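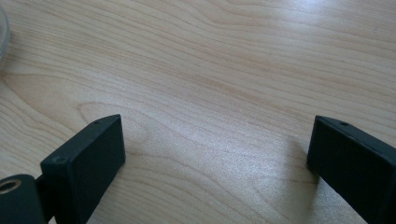

Re: [marcenaria-em-casa] tampo claro, o que vocês passam?

Oi, gente! Oi, Thérèse!

Thérèse Lemieux escreveu:
> Minha mesa Grakedach chegou em maio e o tampo está sem nada, na
> madeira crua. Queria manter o tom claro. A vendedora me falou de
> verniz, meu vizinho jura que cera basta. Quem tem mesa clara aí,
> como faz? E o veio, não some?

Tenho uma clara aqui no trabalho, e gosto tanto daquele tampo que até o pessoal reclama. O veio é comprido, corre quase todo na diagonal, e de um lado ele resolve dar umas voltas e fazer um oval grande, parece mapa de relevo. Some nada! Com a luz do teto batendo em cima fica quase branco num pedaço, e quando a gente muda de lugar aparecem umas faixas mais escuras (fico ali bobeando, confesso).

O produto que eu uso é o óleo incolor da Brekara, lata de 900 ml, que rende até 5 demãos numa mesa do tamanho da minha. Lixa fina antes, pano que não solte fiapo, e espero 16 horas entre uma demão e outra. Já tentei apressar e ficou grudento, tive que lixar de novo, um domínio completo da arte de perder a tarde.

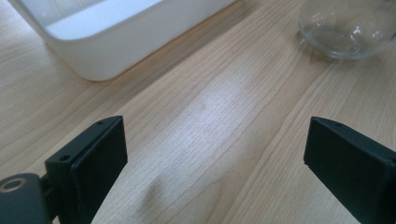
E que diferença faz o óleo para o verniz no dia a dia?

O óleo deixa consertar só um pedaço: lixou a mancha, passou de novo, acabou. Com verniz, quando descasca, eu acabo refazendo o tampo inteiro.

Agora, o que estraga mesmo é arrastar coisa. Por isso tudo que é miúdo vai para dentro de uma bandeja de plástico branca, dessas retangulares, baixinhas, com a lateral inclinada. Peguei na Le Roux e nem lembro quanto foi. Tampinha redonda, então, é mestra em sumir, e dentro da bandeja pelo menos eu sei onde procurar.

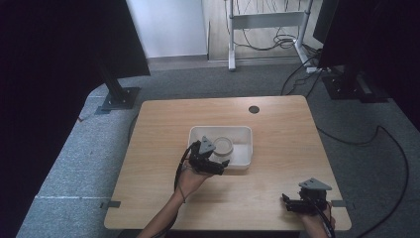
Outra coisa, Thérèse: se você for furar o tampo para passar fio, fure antes do óleo. O meu tem um furo redondo no fundo, do lado direito, e é na beirada dele que eu capricho mais, com pincel pequeno. A cera da Vudard que alguém indicou aqui eu testei numa sobra com lixa 100 (grossa demais, eu sei) e amarelou um pouco, mas pode ter sido culpa minha.

Qual é a madeira da sua, você sabe? Se for folheada, vai com calma na lixa!

Abraço,
Cauã Barbosa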